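The recount began at seven in the morning in the curling club at Flomholm, because the school gym had a burst pipe. Jeanie Pollock had won the seat of Zerdale by 237 votes on the night. By breakfast her opponent, Cruickshank, had asked for every ballot to be looked at again.

She took a chair by the wall and kept her coat on. Her scrutineer, a retired bus driver named Gellari, had brought sandwiches and a list of the polls he didn't trust. 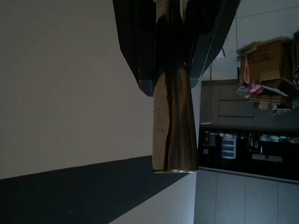

"You said something at the debate about the ferry," he said. "People are still going on about it."

"I said it loses money."

"You said the people on the island could learn to swim."

She had said that. It was meant as a joke about the last minister, and the paper had printed it without the part before.

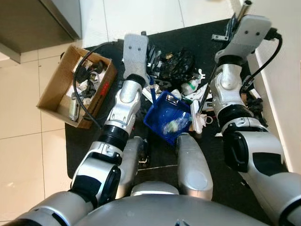

The island box was opened after lunch. Jeanie watched the clerk unfold each ballot and lay it down. Cruickshank, Cruickshank, spoiled, Cruickshank. One voter had written SWIM across the whole paper in green ink. The clerk held it up so both sides could see, and Gellari wrote it down.

At ten to four the returning officer read out the totals. Pollock, 2278. Cruickshank, 2234.

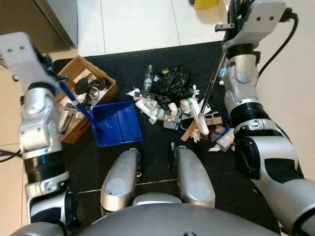 Cruickshank came over and shook her hand. He had a cold and apologised for it.

"Forty-four," he said. "You'll want to go out there."

"I was going to go in March."

"I'd go tomorrow," he said, and went to find his hat.

Gellari folded up his list. Jeanie asked him what time the first ferry left, and he said six-twenty, if it was running.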